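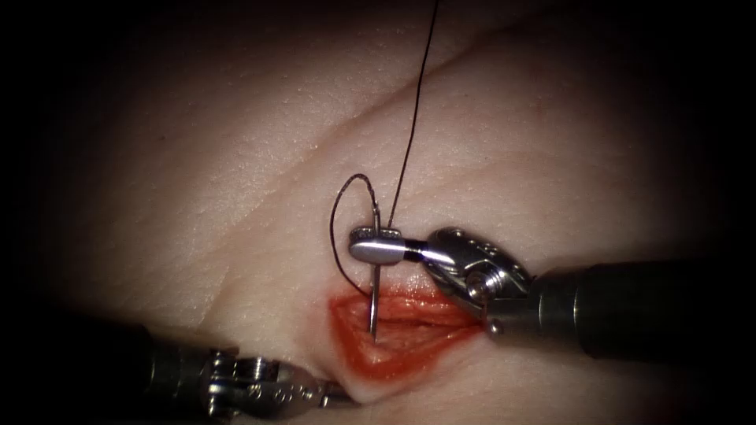 Suture pads at Estgate: gallery and notes

Pale pad, open cut with a red rim, yellowish-pink layer showing inside. The light is strongest in the middle, where the fine dimples in the surface are easiest to make out.

About the pads

The pads on this page are from the Estgate skills room, where people come to practice closing wounds before they do it anywhere else. The room opened in April with 100 pads on the shelf. At the last stock check there were 89 fit to use, and another box on order.

We buy the Jerna pad in the pale color. It comes flat, sealed in a plastic sleeve, with a sheet of paper on each side to keep it from sticking to its neighbor. We tried the Reddy pad first. It was cheaper and held its shape well, but the top layer tore when a stitch was pulled snug, and people learned to leave their stitches loose to save the pad. Jerna costs more and takes a firm pull.

Making the cut

Cuts are made on the day. Koen Mulder does most of them, with a fresh blade and no ruler. He varies the length and the angle so that regulars can't get used to one wound. A straight, narrow slit is what beginners get. A wider opening with the inner layer showing is harder, as the edges have to be brought together over a gap and the stitches have to go in at an even depth on both sides.

Color is added along the edges after cutting. We use the Brurel red, thinned a little with water. Put on too much and it runs into the dimples and stays there. A small brush works better than a dropper.

Folds and creases

A pad that lies dead flat is easy to sew. One with a crease across it is closer to the real job, and the folds change where the needle wants to come out. We used to smooth them down before every session. Now we leave them unless the person practicing is new.

Storing used pads

One pad can take several cuts if they are spaced well apart. After a session the old stitches are snipped and pulled, the surface is wiped with mild soap and water, and the pad is left on the rack to dry. It goes back in its sleeve with a little talc. Pads put away damp get tacky and pick up lint, and there is no good way to get the lint off again.

When the cuts start to run into each other, the pad moves to the scrap bin by the sink. Scrap pads are still good for knot practice, so take one home if you like. Please don't take them from the shelf.

Thread

Practice thread is on the big spool, 2,000 feet when new. Cut your lengths short - eight inches is plenty for a single stitch and a knot. The packets with the needle already attached are kept in the drawer below and should be signed for. We had 200 of those in the last delivery and they go faster than anything else in the room.

Room times

Evenings by sign-up, and Sunday from ten until two. The sheet is on the inside of the door. If you want a particular kind of cut, write it next to your name and Koen will have the pad ready.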